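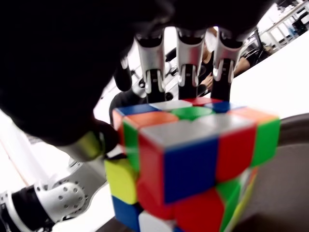 4 min read

Vidudville fortress: changes to access, tickets and the upper path

The winter notice for Vidudville replaces the one issued in October. Readers who saved the earlier version should delete it, as the bus times and the ticket arrangement are both out of date. The information was checked on site by Firdevs Uysal and is correct as of January 23, 2020.

Getting there

The site lies 40 km inland from Cester by the valley road. The road is paved as far as the lower parking area and graded gravel after that. Regular cars can use the gravel section in dry weather. After rain, park at the lower area and walk up.

Bus 114 leaves Cester from the stop behind the market hall, not from the main station. It runs four times a day in each direction and turns around at the lower parking area. The last bus back leaves before the site closes, so anyone planning to stay until closing needs a car or a taxi. Taxis do not wait at the site. Book the return trip before setting out – phone signal is weak below the ridge and absent inside the walls.

Tickets

Tickets are now sold only at the lower gate. The booth at the upper gate is shut and will stay shut until the stairs next to it have been rebuilt. One ticket covers the fortress, the cistern and the small museum. It is valid for a single day and allows reentry, provided the stub is kept. Cards are accepted at the gate but not in the museum shop.

The upper path

The outer wall stands at 825 m above sea level at its highest point. Two routes lead to it from the lower gate. The east route follows the old cart track and has an even grade. The west route is shorter and much steeper, with cut rock steps that are worn smooth in the middle. Angus Rutherford, who surveyed both for the walking guide, recommends going up by the west route and down by the east. The steps are harder on the knees in descent, and the handrail ends below the second turn.

The section between the north tower and the chapel is closed. Loose facing stones were found along the inner side of the wall, and the masons have put up fencing. The chapel can still be reached from the courtyard. The view over the valley that appears in most brochures was taken from the closed section. A similar view, slightly lower, is available from the platform beside the cistern.

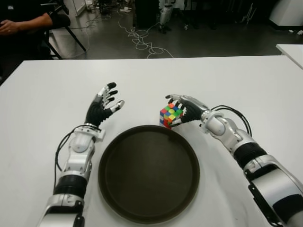
Rubik's cube held above the rim of a round dark tray.

The cistern

The cistern is the best preserved part of the site. It was cut directly into the rock and lined with lime plaster, large areas of which survive. Ojārs Priedītis dates the lining to a later phase than the walls, based on the crushed brick in the mix. The sign at the entrance still gives the older date. Visitors enter by a metal stair with open treads. Lighting is on a timer, and the switch is on the left at the foot of the stair. Bring a flashlight in any case.

Where to stay

Most visitors sleep in Cester and make a day trip. The alternative is Krümiņa guesthouse in the village below the site, spelled Krūmiņa on road signs and on most maps. It has simple rooms, serves dinner by arrangement and is within walking distance of the lower gate. Rooms facing the yard are quieter than those facing the road. Payment is in cash.

Combining with other sites

The Roman bridge at Turkon can be added on the same day by car but not by bus. Leave Vidudville by noon. The turnoff is signed from the north only, so drivers coming down the valley road should watch for the sawmill and turn directly after it.

Corrections to this item go to Ülle Eglītis at the newsletter desk. Please state which entrance you used.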